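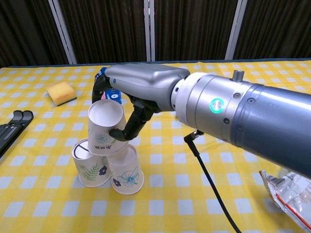 Paper cups on the checkered tablecloth.

About Jikness

Hello, and thank you for stopping by. Jikness is a small touring theater company. We make plays out of the things families tell each other across kitchen tables, and we take those plays to the kinds of places where people already know each other – grange halls, church basements, library reading rooms, school gyms, and every so often a proper theater with a curtain that goes up and down.

We started with one show, Tastwood, which we wrote in a borrowed classroom over a long wet spring and first performed for 75 people on folding chairs. It is a play about two sisters clearing out their mother's house, and the whole of the second act is an argument over a casserole dish. We thought we might do it four or five times. People kept writing to ask if we would bring it to their town, though, and so we bought a van (we still have the van, and we are very fond of it, even the door) and kept going. Tastwood has now been seen by 2,857 people, and we still get letters about the dish.

Since then we have made three more pieces. Andent is the quiet one, a play for two actors and a piano about a retired ferry pilot who is teaching himself to write a toast for his granddaughter's wedding. Tsakiris is the loud one, with a brass band, a bakery, and a family that hasn't all been in the same room for eleven years. The newest doesn't have a title yet, and we have been calling it "the garage play" for so long now that we may be stuck with it.

How we work

Every show begins with listening. Before we write anything we spend a few weeks sitting with people who are kind enough to talk to us, and we ask them about a meal, or a move, or a funeral, or a song they can't stand. We don't put anybody's story on stage without asking, and we change names and towns and sometimes whole centuries. What we try to keep is the way people talk, with all the stopping and starting and going back to explain who Uncle So-and-so was.

We rehearse for six weeks, and the last of those weeks is open to anyone who would like to come in and watch. You are welcome to bring your lunch. Children are welcome too, and so are babies, and if a baby has something to say in the middle of a scene then the actors will work around it.

Where we play

Most of our rooms hold fewer than 200 people. The biggest we have ever played was a high school auditorium with 600 seats, which was a wonderful night and also a little frightening, and the smallest was somebody's sun porch. We carry our own lights and our own sound, and we can set up in an afternoon if there is a door wide enough for the piano.

Tickets are pay-what-you-can wherever the host agrees to it, and so far 66 hosts have. If you run a hall or a library and would like to have us, please write to us through the contact page and tell us a bit about your town. We read everything and we do write back, though when we are out on the road it can take us a week or two.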